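Gallery: the workroom shelves at Medport

15 Jul 2021
Words by Els Segers

I was told this refit would change how we work. I have heard that before, about the coat hooks. Still, the room is finished, the bill came to 3,000, and Lotte De Graaf asked me to put something up for people who haven't been over yet. Comments are mine and so are the grumbles.

The plan came from Bremow, who sent 4 drawings and a long letter about "flow". I read the letter twice and could not find out where the bins were going. Nele Postma says it was on the back of the second drawing. I have looked at the back of the second drawing.

We were offered painted boards throughout, which would have added 872 to the total. Ans Verstraete argued for bare wood where it gets knocked, and she won. I was on the other side of that one and I'm still not convinced, though I'll admit paint chips and wood only gets uglier slowly.

The old cupboard from Hegde went to the storeroom downstairs. It was a perfectly good cupboard. The doors stuck in October and behaved the rest of the year, and I'm curious to see whether the new ones manage as much.

Blue was Viorica Hodžić's choice. The sample card called it calming. I can't say I have noticed anyone being calmer.

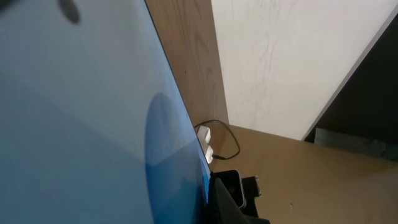
The wall was supposed to be repainted as part of the price. Whether "supposed to be" means before or after the final payment is a question I have put to Bremow in writing, and I'd like an answer before anybody talks to me about phase two.

Grain and knots, for those who asked: yes, you get them. Ans likes them. I would have picked a plainer board, and I said so at the time.

More when the labels arrive from Alska.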